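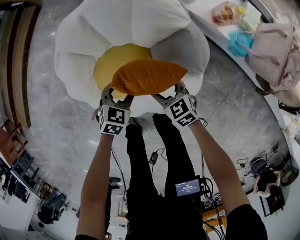
Petals out, yellow in the middle: the flower cushion, a fixture of the cheerful living room.

The happy home, and who is selling it to you

By Nuria Iglesias

My sister-in-law has a rule that every room must contain one thing that makes her smile. In the hall it is a brass frog. In the bathroom it is a print of a swimming pig. When she told me this I thought it was a pleasant enough idea, and then I found out she had got it from an email sent by a shop.

The shop was Gatenico, which sells what it calls mood-led homeware from a warehouse outside Bretside and would like you to know that your sofa is making you sad. The email, dated 24th February, offered a quiz. I took it. I answered truthfully that my walls were off-white, that my curtains came with the flat and that I felt "fine, mostly" when I got in from work. The result said I was living in a low-joy space, and suggested a lamp shaped like a lemon.

I took it again the next evening and lied. I claimed yellow walls, a striped rug and a deep sense of contentment on opening my front door. The result said I was clearly a joy seeker who would love to build on what I had, and suggested the same lamp.

Cheerful decorating has been around for as long as there have been pots of paint, and I have nothing against it. My grandmother's kitchen was orange and green and had a clock like a teapot. She would have been puzzled to hear that it was doing something for her nerves. She liked orange, and the clock was a present. What has changed is the claim attached to the stuff. A cushion used to be soft, or a nice colour, or cheap. Now it lifts, it soothes, it resets. It has been chosen to support you, and I don't mean your back.

I asked Gatenico what the claims were based on and was sent a two-page summary of a customer survey. I will say for them that they sent it quickly. It reports that 78 per cent of buyers "felt happier at home" after their purchase. The survey went to people who had bought something and kept it. Anyone who had sent the lemon back was not asked. There was no question about how people had felt before, so "happier" rests on memory, and the form was filled in by 361 customers who were each offered money off their next order.

I have bought things I regretted within the hour and still told everyone they were lovely. If you had caught me in the week I brought home a green velvet footstool, I would have said it had changed the room. It had. You couldn't open the door all the way.

There is serious research on how people feel in their homes, and from what I have managed to read of it, the dull things come up again and again. Damp matters. Noise matters, and so does daylight, and whether you can get away from the people you live with. None of these can be posted to you in a padded bag. I find it telling that the Gatenico quiz has a question on your favourite ice cream and none on whether you have a window that opens.

The firm is hardly alone. Tiongson, a paint company I had previously thought of as sensible, now sorts its colours by feeling. You can no longer look for blue. You look under Calm, where you will find most of the blues, one grey and, for some reason, a brown. There is a deeper blue under Focus. I bought tester pots of a Calm and a Focus and painted them side by side above the bread bin. They have been there for weeks. Visitors can't tell which is which, and I have started to forget myself.

Then there is Clemora, a subscription box. Each season it brings you a few items picked to "move your home along emotionally", and a card explaining what they are going to do. A friend lent me her July card. It promised lightness. The items were a tea towel, a candle and a small ceramic cloud with a hole in it for a toothbrush. She had cancelled by then, but said the candle was all right.

She had been a member for a bit under two years and worked out for me what she had spent, from her bank statements, while I made the tea. It came to £586. She was not angry about it. She said she had enjoyed the boxes arriving, and that opening them had been the best part, and that she could not now point to more than a handful of things in the house that had come out of one. The rest had gone to the charity shop or to her mother.

I have thought about that conversation more than I expected to. The pleasure was real enough. I don't believe she imagined it, and I would not want to be the sort of person who tells a friend she wasn't cheered up by a tea towel. My quarrel is with where the pleasure came from. It came from post. A parcel with your name on it is a good thing in a bad week and always was, and a business that understood this perfectly well has found a way to say that the credit belongs to the ceramic cloud.

There is a meaner side to it too. If the right objects make a happy home, then an unhappy one must be short of objects. I have seen this put almost as baldly as that in a Gatenico leaflet, under a heading about "giving yourself permission". I know people who live in rented rooms with a landlord's brown carpet and a rule against nails in the wall. They don't lack permission from themselves. They might well like a bright cushion, and I hope they get one, but the leaflet had no business suggesting that their low spirits were a shopping problem.

People in the trade, when I put this to them, tend to say that it's only a bit of fun. I would accept that more easily if the packaging said so. Fun is a perfectly good reason to buy something daft for the sofa. It has the advantage of being one you can check: you look at the thing, and either you like looking at it or you don't. No survey is needed. You also don't have to feel, when the charm wears off after a month or so, that there is something the matter with you.

I asked my sister-in-law what she had put in the spare room, which had been the last one on her list. She said she had tried a few things in there and none of them had made her smile, so she had moved the frog.

The hall, she says, feels the same as it did. The lemon lamp is still turning up in my inbox, now with free delivery.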